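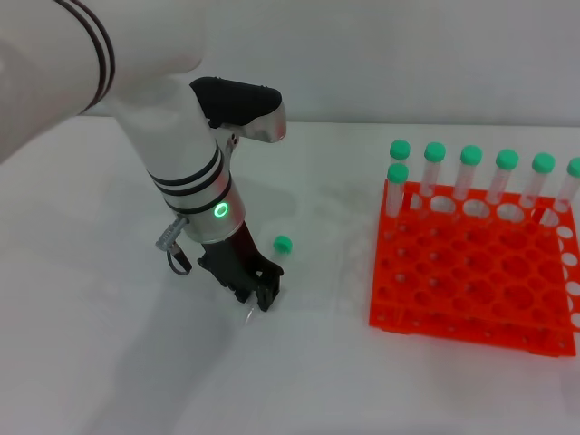
Progress report no. 2 to the Grustier Fund
Project: Good practice rules for small robots in shared laboratories
Prepared by the project coordinator, Okent Laboratory Services
April 7, 2021

1. Purpose of the project

As agreed in our application, we are writing a set of working rules for laboratories which use one robotic arm for simple handling of tubes, in a room where people also work. The existing safety standards for robots are good, but they are long, and small laboratories told us that they do not know which parts concern them. Our rules shall be short enough to be read by a technician in one sitting. The first report covered the survey and the choice of tasks. The present report covers the trial of the draft rules at our own bench and at the partner site in Barrios.

2. Work done in this period

The draft now contains 44 rules. We tried each of them at the bench with the same basic task: the arm holds an open tube over the table, the cap is put aside, and the closed tubes wait in the rack. The task looks very simple, but most of the difficult questions are already inside it. Where may the cap lie? Who is allowed to put a hand near the gripper, and when? What does the operator do if the tube slips?

At Okent we made 50 trial runs with clean, empty tubes. The site in Barrios made 40. After every run the operator filled in a one-page form and marked each rule as followed, not followed, or not understood. The third box was the most useful for us. Seven rules were marked "not understood" by operators at both sites, and these we have written again from the beginning.

3. What we have changed in the rules

Rule on loose caps. The first version said that a cap must be placed "in a suitable location". The operators asked what is suitable, and they were right. The new text says: "A cap which has been taken off and touches the table is treated as dirty. It does not go back on a tube that contains a sample." For training with empty tubes the cap may be used again.

Rule on the status light. We wrote at first that green means safe. This was a mistake from our side. A green light on an arm tells something about the state of the controller, and the meaning is different from one maker to another. It says nothing about the person who stands beside it. The rule now asks each laboratory to write down the meaning of every light color of its own arm and to fix this paper near the stop button. The light alone is never a permission to reach in.

Rule on the rack. The rack must stand inside the reach of the arm, but not under the path which the arm takes with an open tube. Operators in Barrios asked for a tape mark on the table, so that the rack is always put back in the same position. We have accepted this.

Rule on cables. Any plug or cable on the arm is checked by eye before the first run of the day, with the arm stopped.

4. Difficulties

The translation of the form for Barrios took longer than we had planned. The word "hold" was a problem, as it can mean that the gripper holds a tube or that the program is on hold. We now write "grip" and "pause" everywhere.

We also could not finish the part on dropped tubes. The two sites do not agree if the operator should stop the arm first and then report, or if the program should do the stop by itself. Both ways have good reasons. We will ask the reviewers at Onine for their opinion before we decide.

5. Budget

Spending is within the plan. The money for travel was not used, and we ask for your permission to move it to the printing of the rules and the wall sheets.

6. Next steps

The revised draft goes to Onine for review. After their comments we will repeat the trial runs at both sites, this time with water in the tubes, and with operators who have not seen the first version. The final text is planned for August. If the Fund wishes to see the draft before the review is finished, we can send it at any time.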